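침대용 왕골·골풀 돗자리 관리 요령

돗자리는 매트리스 커버 위에 바로 깔아 쓰는 경우가 많다. 통기성은 좋지만 땀과 먼지가 결 사이에 남으므로 주기적인 건식 청소가 필요하다. 물세탁은 하지 않는다.

1. 걷어내기 전 정리
베개, 쿠션, 담요처럼 위에 놓인 물건을 먼저 치운다. 무거운 물건을 끌면 결이 일어나므로 들어서 옮긴다. 테두리 천이 침대 틀에 끼어 있는지 확인한 뒤 당긴다.

2. 먼지 제거
결 방향으로만 청소기를 움직인다. 흡입력은 약하게, 솔이 없는 납작 노즐을 쓴다. 가로 방향으로 문지르면 줄기가 갈라진다. 테두리 천과 본체가 만나는 부분은 먼지가 가장 많이 쌓이는 곳이므로 마른 칫솔로 따로 턴다.
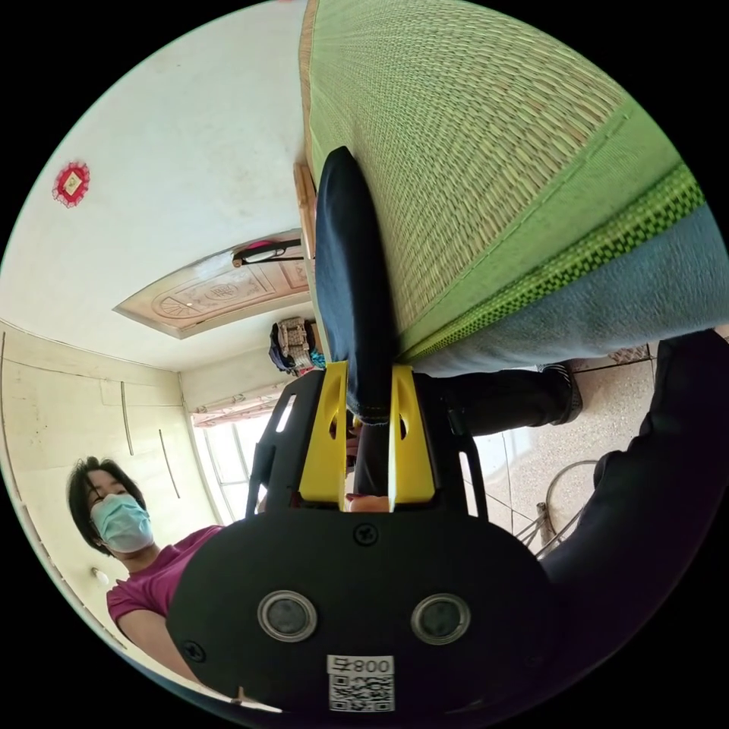
초록색 돗자리와 무늬 테두리. 아래는 하늘색 천, 가장자리에는 남색 패드형 물건.

3. 닦기
물 400ml에 식초 한 큰술을 섞는다. 마른 수건에 묻혀 꼭 짠 다음 결을 따라 한 번씩만 닦는다. 염색된 제품은 이염 여부를 뒷면 모서리에서 먼저 시험한다. 색이 묻어나면 식초 없이 마른걸레질로 끝낸다.

4. 건조
직사광선을 피해 그늘에 세워 둔다. 접어서 널면 접힌 선을 따라 줄기가 부러진다. 장마철에는 선풍기를 약풍으로 틀고 앞뒤를 한 번 뒤집는다. 8월처럼 습도가 높은 시기에는 건조 시간을 두 배로 잡는다.

5. 밑에 까는 천
돗자리 밑의 시트나 커버는 따로 세탁한다. 덜 마른 상태에서 돗자리를 올리면 뒷면부터 곰팡이가 생긴다. 시트가 밀려 주름이 잡히면 그 위의 줄기에 하중이 몰리므로 네 귀퉁이를 당겨 편 뒤 깐다. 폭이 남는 시트는 매트리스 밑으로 접어 넣는다.

6. 보관
완전히 마른 뒤 겉면이 바깥으로 오게 느슨하게 만다. 끈은 양 끝과 가운데 세 곳에 묶되 테두리 천 위로 지나가게 한다. 비닐 대신 면 커버를 씌우고 제습제를 같이 넣는다. 제습제가 돗자리에 직접 닿지 않게 하고, 14일 간격으로 상태를 확인한다.

참고: 곰팡이 얼룩이 보이면 소독용 에탄올을 천에 묻혀 가볍게 두드린다. 분무기로 직접 뿌리면 염료가 번질 수 있다. 작업 중에는 창문을 열고 화기를 멀리한다.

정리: Muammer Ersoy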